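Dreka Water-Seal Crock: Set-up and Use

Section 3. First Filling

Read Section 2 (Washing and Leak Test) before you start. A crock that lost water during the leak test should not be filled. Put it back in its box and contact the Magesa service desk.

What you need

The crock, lid, and both halves of the stone weight
Kitchen scale
Plain salt with no iodine or anti-caking agent
Firm vegetables, washed
A large mixing bowl
Clean water for the channel

3.1 Choosing a place

1. Pick a spot out of direct sun, away from the stove and any heating vent. A pantry floor or a low shelf works well.

2. Check that the surface is level. If the crock leans, the water in the channel will sit lower on one side and air can get in.

3. Place a tray or a folded towel under the crock. Brine often rises in the first days and may run over the rim.

Caution: A full crock is heavy. Decide where it will stay and fill it there. Do not lift it by the rim of the channel.

3.2 Preparing the vegetables

1. Trim off any soft or bruised parts. Peel root vegetables if the skin is thick or bitter.

2. Cut everything for one batch to the same size. Thin pieces sour faster and soften sooner. Thick pieces stay crisp but need more time.

3. Weigh the cut vegetables and write the weight down. Do not include the weight of the bowl.

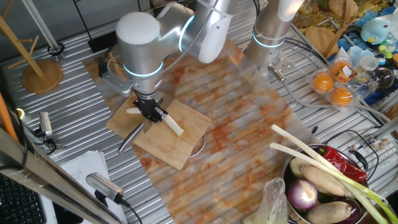

Wanpen Duangkaew wrote in to say that her first batch came out too salty, and asked whether the salt should be worked out before or after peeling. Always after. Peelings and trimmings can weigh more than people expect, and salt measured for the whole vegetable will be too much for what ends up in the crock.

4. Measure salt equal to two percent of the weight you wrote down. If you use a coarse salt, weigh it. Spoon measures are not reliable with large crystals.

5. Mix the salt through by hand and leave the bowl covered until liquid collects at the bottom. Cabbage gives up water quickly. Carrots and turnips are slower.

Note: Garlic, ginger, and dried chili can be added at this stage. Leave out oil, and leave out sugar until you have made a plain batch and know how it should taste.
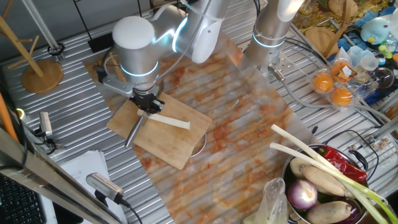

3.3 Packing the crock

1. Add the vegetables a handful at a time. Press each layer down firmly with your fist or a wooden pounder before adding the next.

2. Stop well below the neck. The weight needs space, and so does the brine.

3. Pour in all the liquid left in the mixing bowl.

4. Lower the two halves of the weight into place, flat side down. Turn them so the gap runs over the thickest part of the pack.

5. Check that brine covers the weight. If it does not, top it up with salted water at the same strength. Do not use plain water.

Caution: Never drop the weight into the crock. The glaze at the base can chip, and a chipped crock must not be used for food.

3.4 Sealing

1. Wipe the rim and the channel with a clean cloth. Bits of vegetable caught here will spoil.

2. Set the lid in the channel.

3. Pour in water until the channel is filled to the line. It takes almost 200 ml.

4. Wait for the water to settle, then look along the channel from the side. Top up if needed.

The lid may bubble as gas escapes — this is normal and can be loud at night. It slows down as the batch matures.
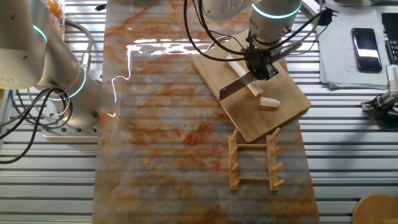
3.5 While the batch is working

Check the channel every day and top it up before it runs low. In dry rooms, or once the heating comes on, the water goes faster. Change it completely if it turns cloudy.

Keep the lid closed for the first days. After that, taste with a clean spoon and close the crock again right away. Most batches are ready after three weeks in a cool room. Warm kitchens shorten this.

Discard the batch if you see fuzzy or colored mold, if the vegetables are slimy, or if the smell is rotten. Do not taste it to check.

When the flavor is right, move the vegetables and brine to clean jars and refrigerate them. Wash the crock as described in Section 2 and let it dry with the lid off.

Replacement weights and lids are listed in Section 6.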